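Slept badly, got up at five, read the merger plan again over toast. It has not improved. As of May the Nanddale campus becomes "Odholm College at Nanddale," which is a lot of name for two parking lots and a duck pond. The new signs have been ordered. The new course catalog hasn't been written, but we'll know where we are while we wait for it.

Meeting in Jacobs Hall at ten. Nandi Sithole from the provost's office had 20 slides and a sore throat, and I felt for her by slide six. Our department joins theirs. Nobody loses a job, a sentence she read twice, the second time more slowly. We get one shared office manager for about 800 students and a van between campuses. The van seats five. I asked when it runs and was told that was an excellent question.

Lunch from the machine. Graded until my eyes went. One student has cited me, wrongly, in support of a thing I've argued against for years – gave her a B plus for nerve.

Also we are all moving to Brirkia for payroll. I have set up my password and already lost it.
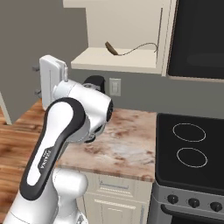 Nanddale, 13 April 2019

Better night. Wrote to the dean about the van, took out the adjectives, and sent what was left, mostly the word "van." No answer yet. Packed two boxes of books for the new office and unpacked one of them again to find my stapler. The ducks have not been consulted either, as far as I can tell. Must call the password people before four.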